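Evaluating the Trirell handheld gripper kit for a garment folding task
Project report, Stiveo robotics module
12 shares 3 comments

1. Aim

Our group was asked to decide whether the Trirell kit is good enough for the department to buy for next year's module. The kit is a pair of handheld grippers. A person does a task with them, the movements are recorded, and the recordings are used to train an arm. We compared it with the Cillberg glove set the lab already owns.

2. Task

We chose folding clothes. Soft items change shape every time they are picked up and the gloves had done badly on them last year. The target was 300 usable recordings by the end of May, made by the 4 members of the group working in pairs.

3. Using the grippers

The handle is upright, like a pistol grip, and the jaws are black. Most of our folds ended with one gripper clamped on the left edge of the bundle and the other brought in over the right end with its jaws open. We worked on a beige cloth, which dark clothes show up well against.

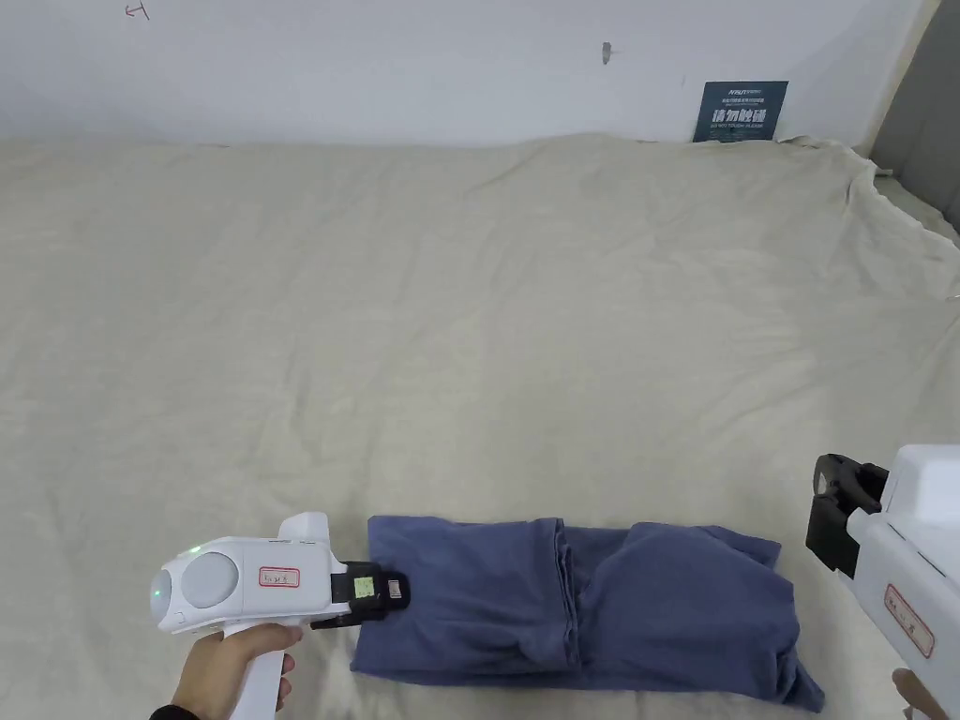 4. Results

We reached 300 recordings two days early. Thin shirts were easy. Thick seams were harder, as the jaws sometimes closed on one layer and left the other behind. After long sessions 2 of us had sore wrists, and we would limit a session to half an hour if we did this again. Pairing the grippers at the start was slow until we updated the software.

The glove set gave us almost no slips, but its recordings needed much more cleaning up before the arm could use them.

5. Cost and recommendation

The supplier, Sydorenko, quoted 2,000 pounds for the pair with a charger and case. Spare jaws are extra. We recommend buying one kit and keeping the gloves for tasks with small hard parts. The wrist problem should be raised with the supplier before ordering.

3 comments Share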